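Bin liner

A bin liner (also bin bag, trash bag, garbage bag, can liner) is a disposable bag placed inside a waste container to hold its contents and keep the inner surface clean. Liners are made mostly of polyethylene film and are sold on rolls or in folded packs. They are used in homes, offices, kitchens and public buildings.

Materials

Two grades of polyethylene account for most household liners. High-density film (HDPE) is thin, crisp and slightly cloudy, and makes a rustling sound when handled. It carries weight well for its thickness but tears quickly once punctured. Low-density and linear low-density film (LDPE, LLDPE) is softer and stretches before it breaks, so it is preferred for waste with corners or sharp edges. Blends of the two are common.

Compostable liners are made from starch-based or polyester-based film. They are intended for food waste and have a limited shelf life, particularly in warm or damp storage. Paper liners are an older form and remain in use for small kitchen caddies.

Thickness is given in mils in the United States (one mil is a thousandth of an inch) and in microns elsewhere. HDPE liners are usually specified in microns in both systems.

Seals

The bottom of the bag may be closed in one of three ways. A flat seal is a single straight weld and leaves two corners that do not fill. A gusset seal has folded sides, which give a squarer base but can leak where the layers meet. A star seal gathers the film to a single point and suits round containers, since the bag opens out evenly against the wall.

Fit and sizing

A liner is sized by its flat width and its length. For a round container, the flat width must be at least half the circumference of the rim, and the length must cover the height of the wall, half the diameter of the base and an allowance for the overhang. The overhang is the part of the film turned down on the outside of the rim. It keeps the mouth open and stops the bag from sliding inward as waste is added. A round gray container with a lavender liner folded over its top edge shows the usual arrangement.

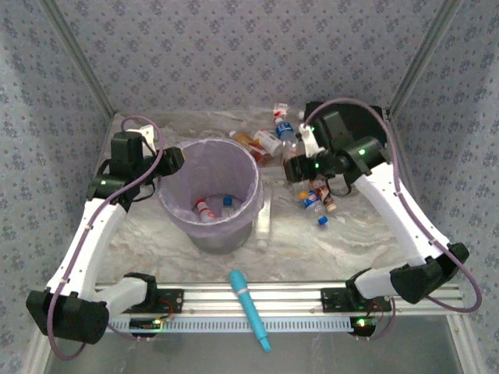
Color in bin liners is produced by adding pigment to the resin before the film is blown. Black and dark gray films hide the contents and can include a high share of recycled material, as the pigment covers variation in the resin. Light tints use less pigment and leave the film translucent, as with the lavender bag in the gray bin, and they are common in liners for bathrooms, bedrooms and small kitchen bins. Clear film is required by some collection services so that the contents can be checked. Colors are also used to separate waste streams, but there is no single household standard, and the meaning of a given color varies from one district to the next.

Closures

Plain-top liners are closed by twisting the neck and tying a knot, or with a separate wire tie. Drawstring liners have a plastic tape welded into the hem. Tie-top liners are cut with flaps at the mouth that are knotted in pairs. Drawstring types cost more per bag and need less spare film at the top. Zilow sells its small drawstring liner in rolls of 40, and the plain-top version of the same bag in rolls of 54.

Use

Air trapped between the liner and the container wall prevents the bag from opening fully. It can be released by pressing the film down along the inside before the overhang is folded. Some containers, including the Avetti range, have a vent hole near the base, which also reduces suction when a full bag is lifted out. Containers without a vent may hold a full bag firmly enough to tear it.

In a household survey by Jytte Grímsdóttir and Catarina Carvalho, covering 1,699 discarded liners, splits beside the bottom seal were the most frequent form of failure. Punctures in the side wall came second. Failure at the rim was recorded mainly in bags with too little overhang.

See also

Waste container
Waste sorting
Polyethylene film
Compostable plastic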